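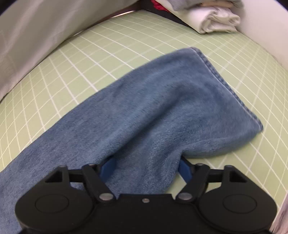
¿Cuánto hay que subir el bajo de unos vaqueros para que no arrastren? Lo justo para que el borde quede a 2 cm del suelo por detrás, con los zapatos puestos y sin meter tripa delante del espejo.

Dicho esto, casi todo el mundo mide descalzo, corta con alegría y acaba con unos pantalones de pescar cangrejos. Yo ya pasé por ahí, con unos Vornholm que me costaron más de lo que pienso confesar en una página de costura. El método que sigue conserva el bajo original, el desgastado de fábrica, que es lo único que distingue un arreglo decente de uno hecho en la cocina. También este se hace en la cocina, pero se nota menos.

Lo que hace falta

Una aguja para tela vaquera (del 100 o del 110), hilo del color del pespunte, alfileres largos, jaboncillo, regla, tijeras que corten y una plancha. La máquina puede ser cualquiera que pase por encima de una costura gruesa sin ponerse a rezar. La mía es una Plerkimero 997 de segunda mano, hace un ruido de tractor y no me ha fallado nunca. El hilo, el Amrani grueso para pespuntes si lo encontráis; en mi mercería lo tienen escondido detrás de las cremalleras, como si fuera contrabando.

Antes de nada, lavar

Lavad y secad los vaqueros como los vayáis a lavar después. Si son de algodón cien por cien y usáis secadora, lavadlos dos veces. Encogen a lo largo, y siempre encogen más después de coserlos.

Medir

Poneos el pantalón con los zapatos que soléis llevar y doblad el bajo hacia fuera hasta la altura deseada. Un alfiler delante y otro detrás. Quitáoslo con cuidado, por motivos evidentes.

Ahora medid lo que sobra. Pongamos que son 10 cm, que es lo que me sobra a mí en cualquier pantalón fabricado para seres humanos de estatura normal. Como el bajo se va a doblar hacia arriba y la tela cuenta doble, la medida que se marca es la mitad: 5 cm. Se mide desde el pespunte original hasta el doblez, sin contar el propio bajo. Es el paso en el que se equivoca la gente, y luego me escribe.

Prender y coser

Con el bajo vuelto hacia fuera, id colocando alfileres en perpendicular al borde, empezando por las dos costuras laterales. Tienen que coincidir costura con costura. Si no coinciden, la pernera se retuerce y al andar parece que el pie va a un sitio y el pantalón a otro.

Sacad el cajón de accesorios de la máquina para dejar libre el brazo y meted la pernera. Coséis pegado al borde del bajo original, al lado pero sin pisarlo, con puntada recta de 3 mm. Al llegar a la costura lateral, despacio, girando el volante a mano – sí, a mano, aunque tengáis prisa. Ahí hay 6 capas de tela como poco y la aguja se parte con una facilidad insultante. Si el prensatelas se queda cuesta arriba, calzadlo por detrás con un cartoncito doblado.

Rematar

Dad la vuelta al bajo hacia abajo y probáoslo antes de cortar. Repito: antes. Si convence, recortad el sobrante a 1 cm de la costura y pasad un zigzag. Si os sobra poca tela, dejadla dentro sin cortar, sobre todo en pantalones de niño, que en enero les quedan largos y en verano enseñan el tobillo.

Planchad con vapor, apretando bien sobre la unión. Para que el margen no asome se puede dar una puntada escondida en cada costura lateral. El libro de arreglos de Plumeck recomienda además aplastar las esquinas gruesas con un martillo, con un trapo de por medio. Funciona, y a ciertas horas también alivia.

Dudas que me llegan mucho

Con vaqueros elásticos se hace igual, con aguja para elásticos y sin estirar la tela al coser. En los de campana queda regular: la pernera es más ancha abajo que arriba y hay que ir repartiendo el sobrante. A mí me salió bien una vez y no he vuelto a intentarlo.

Página revisada el 30 de noviembre de 2018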